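Section 2: Loading the tote from the tray

The Dekham tray and tote set is meant to be used as a pair. Small items wait in the tray until you're ready to go, then move across to the bag.

Before you start

Clear a stretch of table at least 75 cm deep. Wipe it down and lay something flat and pale over it so small things are easy to spot.

1. Set the tray on the left and spread the tote flat on the right.

2. Put only small items in the tray – a snack, a little jar, a tube with its cap on.

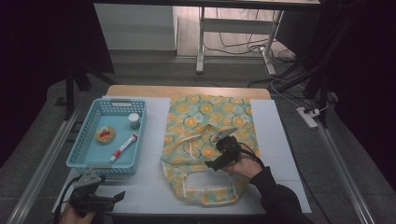

Photo: Dekham product guide, tray and tote set, item 237

3. Pull the near handle of the tote out into an open loop. The second strap can stay folded over the fabric.

4. Open the mouth of the bag and move the items across one at a time. Put jars in first, then tubes. Biscuits and other soft food go on top.

Caution: Check that lids and caps are tight. Leaks will stain the printed fabric.

5. Look over the floor of the tray when you've finished. The light blue colour makes anything left behind easy to see.

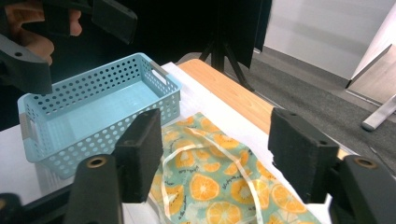 One reader in Skavel wrote to us that crumbs collect in the holes along the sides, and that a soft toothbrush clears them faster than running the tray under the tap.

Note: Either method is fine. Don't put the tray in a dishwasher set above 66 degrees.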